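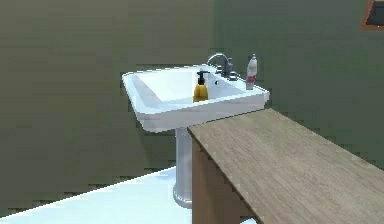
How to Set Up a House-Rules Check Before a Simulated Home Run

Last updated July 21, 2024

Anyone can write "the robot shall be careful in the bathroom." The Misari checklist asks for something you can fail. Work through it before you press start, and set aside 40 minutes the first time.

Step 1. List what must not be disturbed
Walk through the virtual home and write down every loose item within reach of the arm. Soap dispensers and spray bottles go on the list. So do faucets, which are fixed in place until somebody's planner decides otherwise. Give each item a keep-out margin of 10 centimeters unless the task is to pick it up.

Step 2. Check the arm at the work surface
Move the gripper to its start pose over the table and stop there. The marker on the housing should face the viewpoint you plan to use for tracking. Look for cables near the wheel.

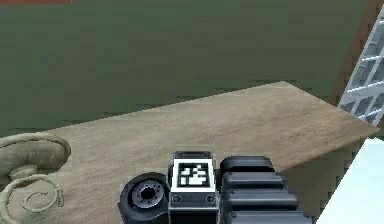 If your simulator treats cable as decoration, write that in the log. A cable that passes through solid wood without complaint will teach your planner some bad habits, and the real one will complain for both of you. Kellton users can turn on cable contact under Scene Physics. It slows everything down and you should do it anyway.

Step 3. Set your speed limits
We use 60 percent of rated joint speed for open floor and half of that near doors, corners and sinks. Put the limits in the Russo config file, where they can be reviewed. A limit that lives in someone's head goes up the night before a demo.

Step 4. Mark doors and blind corners
Draw a slow zone wherever a wall juts out and hides what's behind it. Doors get one on both sides, open or shut.
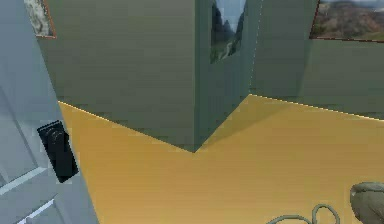 Zones should overlap a little at the edges. Gaps between them are where the robot cheerfully returns to full speed for the length of one tile.

Step 5. Test the stop
Trigger it by hand, once with the arm moving and once with the base moving. Then pull the network connection and confirm that it stops without you.

Step 6. Save and sign
Export the log to Studel with the scene version in the file name. "final_final2" is not a scene version. The signing field becomes mandatory in August, so you may as well get used to it.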